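4. Simulation Stage and Evaluation Procedure

The Bedine project asks whether a two-finger gripper can take over routine table clearing in a student kitchen. Before any trials with physical equipment, the team evaluated the control policy in simulation. Ezequiel Arrieta prepared the environments, and Abimbola Ezeani was responsible for training and scoring. A total of 1,096 episodes were used for training, and 40 were held back for evaluation.

Each episode was scored on whether the item was grasped, lifted clear of the table, and released in the correct tray. Partial completion received no credit.
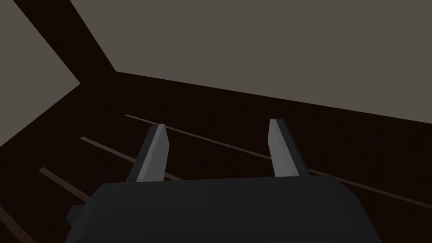
The policy completed 43 percent of the attempts at clearing cups but performed poorly on flat items such as plates and cutlery. Most failures occurred during the final approach, when the fingers closed too early or at the wrong height. A change to the approach speed in July reduced early closing - it did not improve height errors.

These results do not support unsupervised use in a household. A person clearing the same table would finish sooner and would not need each item to be placed apart from the others. The team recommends that stage 2 of the project be limited to cups, with flat items deferred until the height estimate has been revised.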